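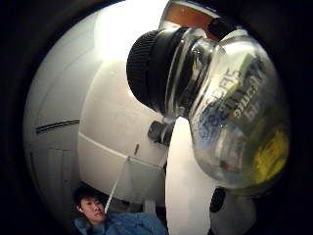
Glass jar with a ribbed black screw lid and blue lettering on the side. The large white surface behind it is an appliance.

26 shares

2 comments

The Shared Room at Woltier, Drusby
Posted 3/25/20 by Eria

The shared room is on the ground floor of the Woltier building in Drusby. The building has 4,000 square feet of floor space, and most of it is offices and storage. The shared room is one of the smaller rooms, and it gets more use than the rest of them put together. It was set up in September, after the wall between the old kitchen and the reading corner came down.

The furniture was picked for daily use. We wanted hard surfaces that wipe down fast and seats that can be moved by one person. Food and drink are allowed at the table. Shelf space is shared, so anything left out overnight may get moved to the counter by the door.

The glass jar is heavy, and the glass is thick enough to bend the shapes behind it. Jars are kept in the room for dry goods. Please put the lid back on after use and write the date on a piece of tape if you refill one. Empty jars go back on the shelf with the lids on, so that lids and jars do not get separated.

Table and sofa

The table is white with a glossy top and a rounded edge. It came from the Bogdan showroom. It was ordered for the main office first and was too wide for the space between the desks, so it came here. Chairs can go all the way around it, and there is still room to walk to the sofa.

In the next picture a young man in a light blue hooded sweatshirt is sitting on the far side. A green spray can with a black cap and a light blue plastic bowl stand side by side in the middle of the tabletop. Behind him is dark gray seating with a wooden leg.

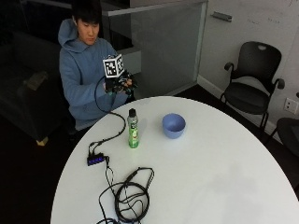 The table from above

A white top shows every crumb, and it also makes it easy to find things. Keys, pens and cables do not get lost on it. The drawback is the light. With the ceiling light on, the surface reflects, and people who read at the table tend to pick the chair that faces away from the glare.

We tried a cloth on it for two weeks. It slid, and it had to be washed too often, so it was taken off and is now folded in the closet. Coasters work better. They are in the top drawer next to the sink, and there are enough for a full table.

Wipe the top with a damp cloth first and a dry one after. Do not use scouring powder. Cold bottles can leave a ring, and rings come off with warm water if they are not left until the next day.

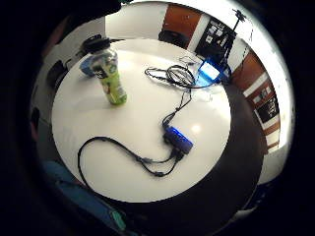
Yellow-green drink in a plastic bottle with a dark label. The black chair is on the far side, and the coiled black cables and the blue box are to the right of the bottle.

The room is open to all tenants at Woltier during building hours. There is no booking sheet for the table. Larger groups should check at the front desk first, as extra chairs are kept there. More pictures will be added when the shelves are finished.

Shared 26 times | 2 comments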